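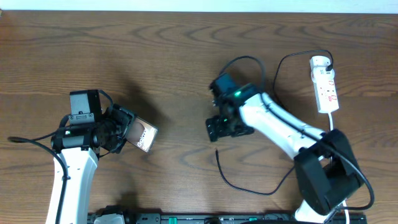
Ayantu Derese

Okay, hi, can everybody hear me in the back? Good. I'm going to talk for a while about reading one writer all the way through, start to finish, and then we'll do questions, and if you want to argue with me about the late novels please save it for then (I know who you are).

So, Ocampo. Not the Ocampo you might be thinking of if you read in Spanish, the other one, the one who wrote the Skindatent books. If you grew up anywhere near a used paperback rack you've seen those spines, the orange ones with the lettering that's almost impossible to read. My uncle had a whole shelf and I wasn't allowed to touch it, so of course that's where I went every summer.

[pause, ask who has read at least one. Wait for hands.]

Oh, that's more than I expected! Great. I can skip some plot.

Last December I decided to read the entire Skindatent cycle in order of publication. Eight novels, plus the stories. My edition comes to 3,657 pages, and I know that because I added it up on the back of an envelope before I started, which was a terrible idea. I got through 3,358 of them before I had to stop for a bit. That's where Gurudcombe falls. If you've read it you know, and if you haven't I'm not going to spoil it, except to say that Gurudcombe is a city and by then you've been living in it for five books.

[slow down here, I always rush this part]

What I want to get at today is how the books change when you read them close together. I'd read the first one maybe six times as a kid and I thought of it as an adventure story. There's a ship, there's a map with a hole burned in it, there's a very rude pilot named Dasta. Fine. But read it in the same week as book two and you start noticing how much of it is people waiting for mail. Letters take years to get anywhere in these books. Characters answer questions that the other person has forgotten asking. Dasta writes to her sister in chapter four of the first book and the reply comes in book six, and it's a page and a half long, and mostly about a roof.

I'm going to read you a little of that reply.

[read the roof letter, stop at "and the rain came in on your side of the room"]

I love that so much. And if you read these as they came out you'd have waited years for that page, and I wonder how many people even remembered the question.

Okay, the stories. There are 3 I'd hand to somebody who has never read any of this, and they're on the handout. Start with the one about the customs office. It's short and funny and there isn't a single spaceship in it. The second one is longer and the middle sags, I'll admit it, but hang on for the dinner. The third one I won't describe at all.

[skip next bit if past 7:30]

Quick word on the prose, which people are snooty about. Yes, there are a lot of adverbs. Yes, everyone "grins wolfishly" in the first two books, and I started wincing every time. But by book four the sentences have gotten so plain and quick that I went back to check it was the same writer. I still don't know what happened between three and four. The introductions don't say, and I've read all of them.

Book seven, the one everybody hates. I liked it! I think it suffers from being the one without Dasta. You keep turning pages expecting her to walk in and insult someone. She doesn't, and the other characters keep expecting it too, and there's a chair at the table they leave for her through the entire second half.

[drink some water]

All right, let me read the opening of book eight, and then I'd love to hear which one you picked up first and how old you were.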